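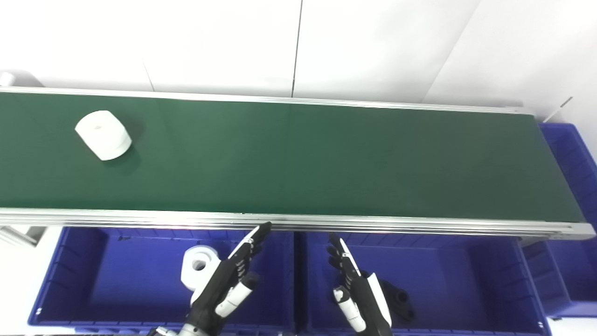

Emmett Tran replied: Sort the bins out before you touch the belt speed. Rolls go where the lowest bit of the bench sends them, and two bins pushed tight under one rail will give you trouble whatever the belt is doing.

Zevgate Community Help > Workshop and Packing > Small conveyors
Viewed 2,339 times
Posted July 3, 2018

Rolls wandering on a flat belt, and which bin goes where?

ploltdale_packer

We have a short conveyor with a green belt and aluminium rails down both sides. Two blue plastic bins sit side by side below the near rail. One is for rolls that are fine and one is for rolls that need rewinding or have a squashed core. The belt brings them along, they get checked, and they go down into one bin or the other.

There are two problems.

First, the rolls don't stay put. If one goes on lying down and square across the belt, it sets off on its own as soon as the belt starts or stops, sometimes forwards and sometimes back the way it came. The far rail doesn't help with that because they are rolling along the belt and not off the side. If they are stood on end they behave, but then they fall over at the end where the belt turns under.

Second, the bins look the same. Same blue, same size, same ribbed sides. At least once a week good rolls end up in with the bad ones and I have to go through the lot again. I've tried a label on the front but you can't see the front when you are looking down over the rail.

I've got 231 rolls to get through before the Ploltdale order goes out and I'd like to have this settled first. The belt is level as far as I can tell with a spirit level along the rail. I haven't checked across it. Speed is adjustable but I've left it where it was when we bought it.

Things I have tried:
Slowing it down (a bit better, too slow to be any use)
Wiping the belt with a damp cloth (no difference)
Putting the rolls closer together (they knock into each other)

I'd like to avoid buying a different belt if I can.

Emmett Tran

Adding to my comment, as it got long.

Rolling along the belt happens at the start and the stop. While the belt is running steadily a roll should sit still on it. So look at how the belt starts before you look at anything else. If your controller has a ramp setting, turn it up so the belt takes a second or two to get going. Some of the cheaper boxes have a little screw for it on the side. If there is no ramp, leave the belt running and stop switching it on and off between rolls. We had ours on a foot pedal for a long time and it was the pedal causing it all.

Next, the angle. You say square across the belt. Don't. Put the roll down at a slight angle, with one flat end facing partly back up the belt. It can't take a straight run at the end then. It might still creep, but it goes in a curve and usually settles. Pointing straight along the belt is better still for staying put, but then it can roll sideways to the rail, so check your level across as well as along. Lay the spirit level from the far rail to the near rail, and do it at both ends. Ours was out at one end only, and packing under one foot cured it.

Don't stand them on end unless you are taking them off well before the turn.

Bins. Labels on the rim, not the front. You are looking down on them so the rim is the part you see. Wide coloured tape along the whole of the rim edge nearest you on the reject bin, and nothing at all on the good one. If you tape both, people start having to remember which colour is which and you are back where you began.

Also pull them apart. Yours sound as if they are touching or near enough. Leave a hand's width between them so anything that misses drops on the floor, where you'll notice it. With a thin gap, a roll that bounces off one rim goes straight into the other bin. 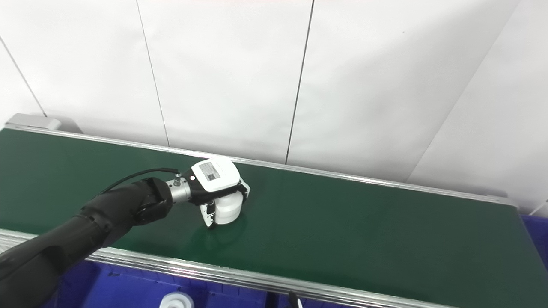
White roll against the belt, with the near rail and a blue crate below it.

What I'd look at next is the drop. The lower the crate sits, the further the roll falls, and a squashed core is very often a roll that was perfectly good until it landed. If your reject count seems high, try a folded blanket or a bit of foam in the bottom of the good bin for one batch and see if the number changes. Ours did, though I didn't write it down at the time so I can't give you a figure.

Take hold of the roll by its curved sides when you lift it off. If you pinch it by the flat ends the outer turns can slide and you have made yourself a rewinding job.

gollunik

Rubber mat. Cut strips and glue them across the belt every so often, rolls can't get past them. Did this years ago on an old belt and it was fine.

Comment from Emmett Tran: I'd be careful with this one. Glued strips have to go round the end roller every time and they peel at the corners. They can also catch where the belt goes into the end housing. You can buy belts with cleats moulded on but the asker said they don't want a new belt.

Comment from gollunik: Mine didn't peel. It was a big roller though.

abernathy_rd

I agree with most of the long answer. A few other points.

Wiping with a damp cloth won't do much for grip if there is dust from the rolls on the belt, it only moves it about. Switch off at the wall, use warm water with a small drop of washing-up liquid on a cloth that has been well wrung out, then go over it again with a clean one and leave it to dry before you run it. Ten minutes is usually enough in a warm room. In February I leave it until after lunch. No polish and nothing with silicone in it, or the rolls will slide for weeks.

Do the grooves in the rails while you are there. Fluff collects in them and ends up back on the belt. An old toothbrush gets in.

On the spacing, closer together was never going to help. One roll on its own with plenty of clear belt round it is easier to check and easier to pick up, and if it does move it has nothing to hit. You lose less time than you would think.

For the bins I would go further than tape and use a different colour for rejects. If you are stuck with two blue ones, turn the reject bin the other way round, end on to the belt. You can tell them apart without reading anything then. It depends how much floor you have.

ploltdale_packer

Thanks all. I checked across the belt and it is out at the right-hand end, low on the near side. I've packed the foot with a bit of card for now. There is a ramp setting on the box – I'd taken it for a second speed control. I've turned it up and the rolls mostly stay where they are put.

I've taped the rim of the reject bin in yellow and moved it over. No foam yet, but I'm going to try it. I haven't glued anything.

I do still get the odd one creeping towards the rail if I put it down too near the edge, so I'm keeping them to the middle.

Comment from abernathy_rd: Swap the card for something solid when you can. Card squashes down and you'll be levelling it again in a month.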